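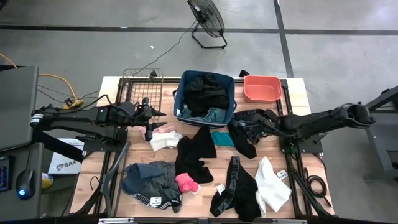 About Noltum

Noltum is a clothing repair and alterations shop in Zirncombe. Hems, zippers, linings, torn pockets, moth holes. If it's made of cloth and you still want to wear it, bring it in.

We're on Praveck Street, in the old mill building. Built 1829, drafty, good light on the north side. Park round back. The front steps are steep so use the side door if you've got a stroller or heavy bags.

What we do
Everyday mending, suits, coats, school uniforms, wedding and prom alterations. Some curtains. No leather, no fur, no shoes (sorry, we get asked alot).

How it works
Drop off your things clean please. We pin, we write a ticket, you get a price before we cut anything. Most jobs take 5 working days. Coats take longer. December is always packed, so if you need something for the holidays come in early in the month or better yet before it.

The Negussie room
Upstairs, named for the family firm that had the shop before us. We kept their button drawers and thier cutting table. Evening classes go on up there now, beginners hemming and darning mostly, plus a pattern swap. 253 patterns in the cabinet at last count, borrow one, bring it back.

Uncollected items
We hold finished work for a season and then it goes to the clothing bank. We do call first. Make sure we have the right number on your ticket.

Prices
List is by the counter. Cash or card. Students get a bit off hems with ID.

Closed Sundays and Mondays. Call or just stop by.

Page updated 2019-10-07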